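Filed under: Household data / Small and Edible
2 comments · 5 shares

Stakwood Table Sort: README

Fruit and oddments on a table, to be put in a box. Doğukan Duman set the rules and then broke most of them.

Each round lasts 25 minutes or until someone eats the stock. Labels are in Clelby format; greens get their own label.
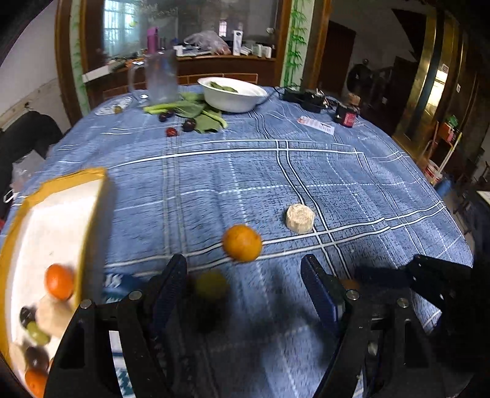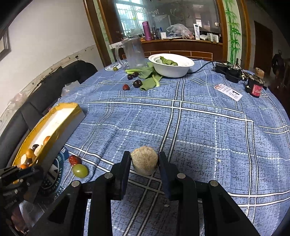
Sorting by colour was my idea and I regret it. Orange covers far too much ground in this house. The box with the yellow rim takes whatever fits, so dark fruit ends up beside pale lumps, and the label "misc" has grown to 20 entries. Grapes count as green until further notice.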